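Hausservice Bisgaard – Ticket 636
Betreff: Schublade am Würfelschränkchen schließt nicht mehr ganz
Gemeldet von: Annelore Rathjen, Empfang
Bearbeitung: Mikkel Vídalín
Priorität: hoch (von der Meldenden gesetzt), niedrig (vom Hausservice gesetzt)
Status: erledigt, unter Vorbehalt

Meldung, Annelore Rathjen
Guten Morgen, die Schublade von dem kleinen Holzschränkchen am Empfang geht nicht mehr zu. Sie läuft bis kurz vor Schluss ganz brav und bleibt dann stehen, als hätte sie es sich anders überlegt. Wenn man drückt, federt sie ein Stück zurück. Wenn man fester drückt, federt sie auch zurück, aber mit Geräusch. Ich bin inzwischen dreimal mit der Strickjacke an der Front hängen geblieben und bitte um zeitnahe Abhilfe.

Antwort, Mikkel Vídalín
Moin Annelore, bitte einmal nachsehen, ob hinten etwas hinter die Schublade gefallen ist. In neun von zehn Fällen ist es ein Kugelschreiber. Im zehnten Fall ist es der Kollege, der vorher schon selbst repariert hat.

Annelore Rathjen
Kein Kugelschreiber. Zum zehnten Fall möchte ich mich nicht äußern, verweise aber auf Guðlaug.

Guðlaug Sveinbjörnsson
Ich habe die Schublade im September einmal herausgenommen und wieder eingesetzt. Danach ging sie. Ich weiß nicht, was daran jetzt verdächtig sein soll.

Mikkel Vídalín
Herausgenommen mit Hebel oder mit Schwung?

Guðlaug Sveinbjörnsson
Es gibt einen Hebel?

Interne Notiz, Mikkel Vídalín
Gerät (ich nenne es so, das Formular will es) um 9:20 Uhr in die Werkstatt geholt. Das Ding ist kleiner, als der Tonfall der Meldung vermuten ließ, wiegt dafür wie ein Klavier. Schublade vorher ausgeräumt. Inhalt in Schuhkarton, Schuhkarton an Annelore, Empfangsbestätigung wurde verlangt und erteilt.

Befund bei ausgezogener Lade: Kugelauszug seitlich, Löseclip an der Schiene vorhanden, Schrauben auf den ersten Blick alle da. Die Frontplatte steht seitlich und oben über den Kasten hinaus. Das gehört so. Wenn die Lade aber auch nur ein wenig schief läuft, stößt der Überstand zuerst an, und dann sieht es aus wie ein Problem vorne, obwohl es hinten sitzt.

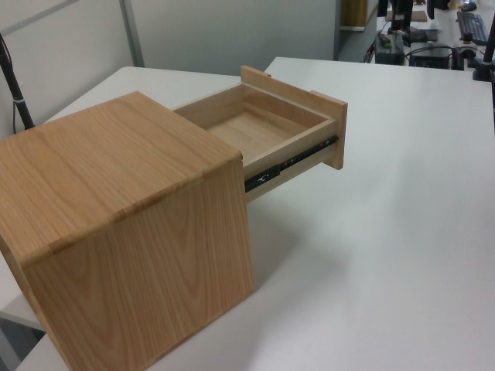
Muss man bei einem klemmenden Kugelauszug immer gleich die Schienen austauschen?

Meistens reicht es, die Lade ganz herauszunehmen, beide Schienen auszuwischen und den Kugelkäfig von Hand nach vorne zu schieben, bevor man sie wieder einsetzt. Neue Schienen braucht man erst, wenn Kugeln fehlen oder das Profil verbogen ist.

Interne Notiz, Mikkel Vídalín
Schritt 1: Lade herausgenommen. Hebel auf der einen Seite nach oben, auf der anderen nach unten gedrückt, gleichzeitig gezogen. Wer beide in dieselbe Richtung drückt, zieht bis zum Feierabend.

Schritt 2: Schienen ausgewischt. Gefunden: Staub, ein Faden (Strickjacke?), eine halbe Heftklammer. Die andere Hälfte ist vermutlich noch im Umlauf.

Schritt 3: Käfig auf einer Seite saß zu weit hinten und ließ sich nur mit Zureden bewegen. So etwas passiert, wenn man die Lade ein wenig schräg einfädelt und dann nachdrückt. Namen werden hier nicht genannt, siehe oben.

Schritt 4: Lade wieder eingesetzt, diesmal beide Seiten zugleich. Ergebnis: schließt deutlich besser, es bleibt aber ein Spalt von fast 3 mm. Vorher war es ein guter Daumen.

Kirsten Þórarinsdóttir, Einkauf
Ich lese hier mit, weil mir jemand das Ticket mit dem Vermerk "Ersatzbeschaffung?" weitergeleitet hat. Muss ich etwas bestellen? Bei Warnlow gibt es Auszüge im Karton zu 20 Paar, einzeln geben sie nichts ab.

Mikkel Vídalín
Bitte nichts bestellen. Wir haben ein Möbel. 20 Paar reichen bis zu meiner Rente.

Kirsten Þórarinsdóttir
Hirkbridge würde das ganze Schränkchen überarbeiten, wollen es dafür aber abholen und melden sich dann in 40 Tagen.

Annelore Rathjen
40 Tage ohne Schublade sind mit dem Empfang nicht zu machen. In der Schublade ist alles.

Mikkel Vídalín
In der Schublade waren Teebeutel, Gummibänder und ein Schlüssel ohne Schloss.

Annelore Rathjen
Sag ich doch.

Interne Notiz, Mikkel Vídalín
Zweiter Durchgang nach der Mittagspause. Korpusschiene auf der Problemseite nachgemessen: Sie steht hinten etwas tiefer als vorne. Hintere Schraube gelöst, Schiene nach Wasserwaage ausgerichtet, Schraube wieder angezogen. Von Hand, ohne Akkuschrauber. Wer wissen will, warum, kann sich das Schränkchen aus der Teeküche ansehen, bei dem seitdem jede Schraube für immer dreht.

Kein Öl. Ich schreibe es auch gern noch einmal in Großbuchstaben an die Werkstatttür: KEIN ÖL. Kein Speiseöl, kein Kriechöl und auch nicht das Zeug für die Fahrradkette von Skarphéðinn. Im Öl bleibt der Staub kleben, und dann sehen wir uns alle hier wieder.

Skarphéðinn Skov
Das Kettenöl hat an der Tür vom Kopierraum sehr gut funktioniert.

Mikkel Vídalín
Die Tür vom Kopierraum tropft.

Interne Notiz, Mikkel Vídalín
Test: Lade leer zwanzigmal auf und zu, danach mit Gewicht (Katalog Dristcombe, gebunden, endlich eine Verwendung). Schließt in beiden Fällen bündig. Ein leichtes Klacken kurz vor dem Anschlag ist geblieben. Das darf sie. Front sitzt gerade, die Kanten sind heil, am Holz nichts gemacht.

Rückgabe an den Empfang 14:40 Uhr. Einräumen war nicht Teil des Auftrags, habe es trotzdem gemacht und wurde korrigiert. Die Gummibänder gehören nach links.

Annelore Rathjen
Schließt. Vielen Dank. Das Klacken höre ich allerdings.

Mikkel Vídalín
Das Klacken bedeutet, dass sie zu ist.

Annelore Rathjen
Kann man das leiser stellen?

Mikkel Vídalín
Bitte dafür ein neues Ticket aufmachen.

Status geändert auf: erledigt, unter Vorbehalt
Vorbehalt: Wiedervorlage, falls der Spalt zurückkommt. Selbstständiges Herausnehmen der Lade nur nach Rücksprache oder durch Personen, denen der Hebel gezeigt wurde. Guðlaug wurde er gezeigt.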